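3.2 Objects and table setting

The objects were chosen from those that people have in an ordinary kitchen. We asked households in the Nernerent area to list what they put on the table at breakfast, and we received 473 lists. The mug was named more often than any other object, and for this reason the first part of the study deals only with mugs. The bowls and the small jugs are treated in Section 5.

All the mugs in the set have one handle, but they differ in size, wall thickness and surface. We kept both glazed and matte ones, as a matte surface gives a softer highlight and its edge is easier to find under a lamp. The colours were kept pale – blue, cream and grey – so that the inside of the mug could be told from the outside by its tone. In the Rind list, which we used in an earlier study, most of the mugs were dark, and the opening was often lost.

The table was white and the space behind it was dark. Each mug was placed upright, and we noted the direction of the handle before every trial. Six handle directions were used. The shadow of the mug was not removed, because it also exists in a real kitchen and a person makes use of it when judging where the base stands. Figure 2 shows one placing, with the handle turned to the right.

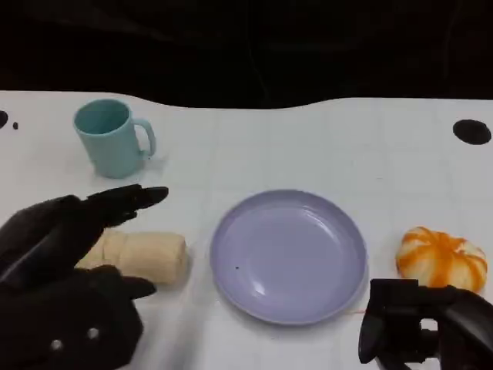

Figure 2. Light blue mug on the white table, with the black hand at the left.

The distance from the mug to the table edge was measured again after each change of object. When it differed from the plan by more than 3 mm, the mug was placed anew and the earlier value was not kept. Mugs with a chipped foot were left out, as they did not stand evenly.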